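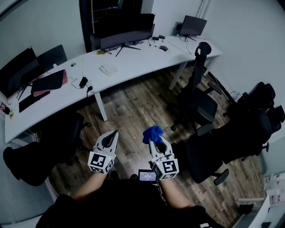
Both grippers in hand, blue cloth in the right one.

Nadholm hand-held grippers, pair – 2 stars out of 5
Friday, September 19, 2025

Bought for recording cloth handling jobs, picking up, folding, wiping. Had them since December so this isn't a first-week moan. Wanted to like them. Still half do.

Good bits first. White curved fingers come to a fine tip and they will pinch a single layer of thin cloth off a desk, which my old Vidal pair never managed. Comfy for short goes. The marker cubes under the fingers are tracked well in decent light and setup was quick, Lerkport software found both hands first try.

Now the fault. The right one sticks shut. Not every time, maybe that's worse. You let go of the trigger, the fingers stay closed, you don't feel it in your hand at all. So you pull away thinking the cloth is on the desk and it comes with you. First time it happened I dragged a mug along with the cloth. Second time it had hold of a charger lead and I nearly had a laptop on the floor. After that I started keeping count – 105 sticks in 2247 grabs, all on the right hand. Left one has never done it.

And the recording doesn't know! That's my real gripe. Log says OPEN because it reads the trigger, it takes no notice of where the fingers are. So the robot arm learning from it gets told the hand is open while the cloth is still in it. We ran one batch through before I twigged and the arm did exactly what you'd expect, opened too early, over and over, cloth on the floor. Whole batch binned. Days of work.

Safety: there is no quick release. If it jams on something attached to something else you have to put the other gripper down and prise the fingers apart by hand. Pinched my thumb doing it, blood blister, nothing serious, but the spring lets go all at once. Wouldn't let a student do it without being shown. Manual has one line on jams and it's "contact your supplier".

So I did. Rurine (the shop) were quick to answer, said clean the slide and use dry lube. Did both. Fine for 20 minutes or so of use then back to sticking. They offered a swap for the right hand only, which I've said yes to, but I pay postage. Hmm. Replacement not here yet so can't say if its a bad unit or a bad design. My guess is lint in the slide, it's much worse with fluffy cloth than smooth, and there's no cover over the gap.

What I do now if you're stuck with a pair:
– open and shut each one a few times before every take, and look at the fingers
– nothing breakable and no cables within arms reach
– blow out the slide between takes
– check the video against the log before you train on anyting

Two stars, both for the left hand. Will update when the new one turns up.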